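Vilov grasp-replay subset: data card

Last revised 19 Jun 2025

Summary

Vilov is a set of 634 hand-held gripper recordings of people picking household items out of storage boxes and putting them back. It was put together to check one claim from the Kelalcombe report: that a policy trained only on hand-held data will work in homes it has never seen. We doubt the claim as stated, and this card should be read with that in mind.

What is in it

Of the 634 recordings, 281 come from bedrooms and the rest from kitchens and hallways. Boxes were left as the residents keep them, so soft and hard things share the same space and one item often lies on top of another.
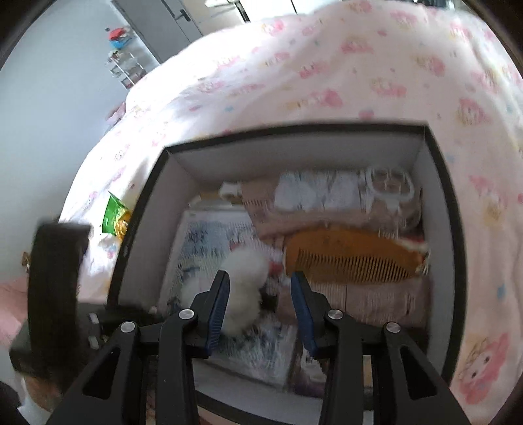 Crowded boxes are where the published success rates stop meaning much. Kelalcombe counts a grasp as good if the fingers close on anything. Under that rule, grabbing a towel when the target was the comb on top of it is a success. We score by target item, and the labels in this release follow our rule.

Results so far

We trained the Memon baseline with 4 random seeds and ran each on 40 held-out boxes. The spread between seeds was wider than the gap between Memon and the older Drorkovus policy. We would not rank the two on this evidence, and we ask others not to cite these runs as a ranking.

Known problems

Operators knew the target before they reached, so hesitation is underrepresented.
Finger width is estimated from video and drifts on long recordings.
Labels from before April were made by one annotator and have not been rechecked.

Use

Fine for testing scoring rules. Weak support for any claim about homes in general.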